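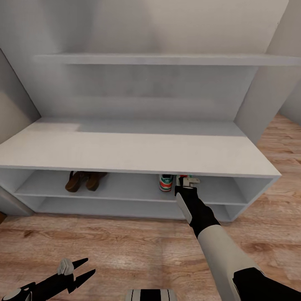

White shelves over a wood-patterned floor.

Ruoxi Cao had promised herself that she would not fall for Onton on the first evening, because she had been told by at least four people that everybody does, and she doesn't like being told. She lasted until supper. By the time the second bowl of bean soup arrived, with a great heel of bread balanced on the rim, she was asking the waiter what the rents were like.

I had come up on the same slow bus, all bends and goats, and I can't say I did much better. Onton sits on the side of a hill above the river, and the streets are so steep that the post is still brought up on foot, 166 steps from the bridge to the church door (I stopped twice, and pretended both times to be admiring somebody's geraniums). In January there are perhaps a few dozen visitors. In summer it's more like 4,000, and the bakery runs out of everything by nine.
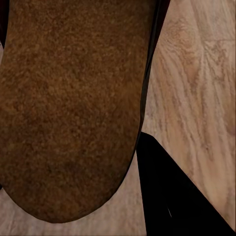
Rust-brown, flecked with orange-tan.

Nayara Portela, who runs the guesthouse where we stayed, sent us off next morning to Erkitz, the next village along, with a bag of plums and very firm instructions about the dog at the second farm. It's a lovely walk — two hours if you dawdle, and you will — through walnut trees and then out along an old mule track with the whole valley laid out beneath you. The dog was asleep. We ate the plums on a wall and talked about our mothers, which I hadn't expected to do with someone I'd met on a bus.

Erkitz has one café, one fountain and a market so small that I took it for a family having a clear-out. I bought honey, and then more honey. 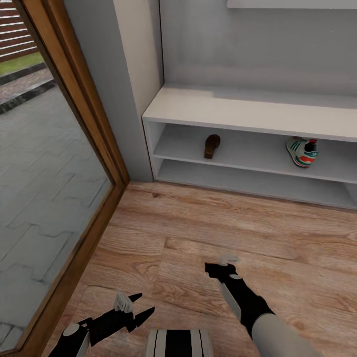 Grey paving and a strip of green through the glass door.

We took the lower path back, along the river, and were late for supper. Nayara had kept the soup warm and wanted to hear about the dog. Ruoxi has since been back without me, the traitor, and tells me the plums are better in the autumn.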